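Workshop notebook, Thursday, December

Van heater again. Ivar swears the new Tuso unit will get us to Flitham and back on one tank. I doubt it. Ran it 3 hours on low with the doors shut and it still cut out 4 times. The brochure says that can't happen – sure. Not booking the Munisden campsite yet.

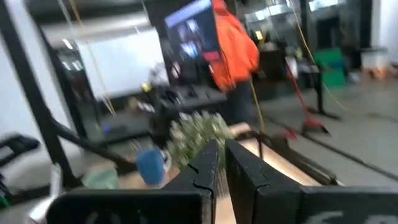
Can we leave with the old heater? Only if we stick to the coast, where the nights are milder.

2 comments

Yaneth Sánchez: Check the fuel line first.

Nilton Espinoza: Mine cut out too.

Shares: 3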